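Chapter 4
Showing the Robot: Teaching by Hand and by Remote Control

What this chapter covers

The case for teaching a robot by demonstration is easy to state. Writing out every movement in code is slow, and most of us can't say in words how we pick up a potato. We can all do it, though, so why not do it through the robot and let the machine learn from the recording?

This chapter takes that argument seriously, which means it spends a good deal of time on where it goes wrong. You will meet two ways of giving a demonstration, look at what a recording does and doesn't hold, and learn to ask some awkward questions of anyone who tells you that their robot "learned it from a person". You should have read Chapter 3 on joints and hands first. If you skipped it, go back for the pages on wrists at least.

4.1 Two ways to show a task

In the first method the teacher takes hold of the arm and moves it. The motors are set to give way, the joints report their angles, and the path is stored. People who work in factories have done this for a long time, and for a paint sprayer or a simple loading arm it does very well. Its weak point is the hand. You can push a forearm where you want it, but try posing every finger of a robot hand while also holding up the wrist and watching the target. Two arms make it worse.

The second method is remote control, usually called teleoperation. The teacher moves a pair of handles, or wears gloves, or holds a small copy of the arms, and the robot follows. The teacher's own body stays out of the way and both arms can work together. In exchange, the teacher gives up the sense of touch, or most of it. Some systems send a little force back to the operator. Claims about how much this helps should be read with care, as they often come from the people who built the system.

Vega Paredes ran a teaching group at Nellport that used both methods on the same shopping task, and her notes are dry on the subject. "By hand, the arm went where I wanted and the fingers did nothing useful," she wrote. "By remote control the fingers were fine and I kept hitting the shelf." We will come back to the shelf.

4.2 A shopping task, looked at closely

Suppose the job is to take an item from an open shelf and put it in a basket. Said like that, it is one step. To the arms it is a string of small problems. One hand has to keep hold of the basket, and keep it somewhere the other hand can get to. The other has to enter a compartment with a board above it and dividers at the sides, reach the item, close on it and come out again without knocking anything.

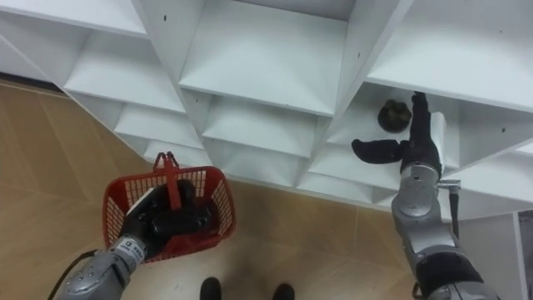 4.3 What the recording holds

Look at the right hand in that cubby. One finger points across towards the dark brown object and another is up against the underside of the board above. Was that touch meant? A person might steady a hand that way. A person might also have misjudged the height. The joint angles would be the same in both cases, and a program that copies the teacher has no way to tell a good habit from a slip. It will copy either.

The other arm deserves the same doubt. It holds a red basket by the handle and rim, with the fingers reaching down inside. Is that how a basket ought to be held, or only the way the hand happened to land? If every demonstration in a set begins with the basket already in the hand, the set says nothing at all on how to pick one up. This sounds too obvious to print. Julián Urquijo's review of the Cesstead trials found that very gap in a set of 40 demonstrations, and it had gone through 2 rounds of checking.

A camera view recorded along with the joint angles helps, but less than you might hope. It can show where a finger is. It can't show how hard the finger is pressing, and it gives no hint of what the operator was trying to do.

4.4 Questions to keep beside you

Robles and Purkine, the two systems we compare in the next section, were both described by their makers as needing "only a few" demonstrations. Before you accept a phrase like that, ask who gave the demonstrations and how long that person had practised. Ask whether failed attempts were kept, thrown away or quietly redone. Ask if the shelf was moved between one attempt and the next – a robot that can reach into a single cubby has learned that cubby, and may have learned nothing of shelves.

Write your answers down as you read on. You will need them for the exercise at the end of section 4.6, where you plan a set of demonstrations of your own and then swap plans with a partner, who will try to find fault with it.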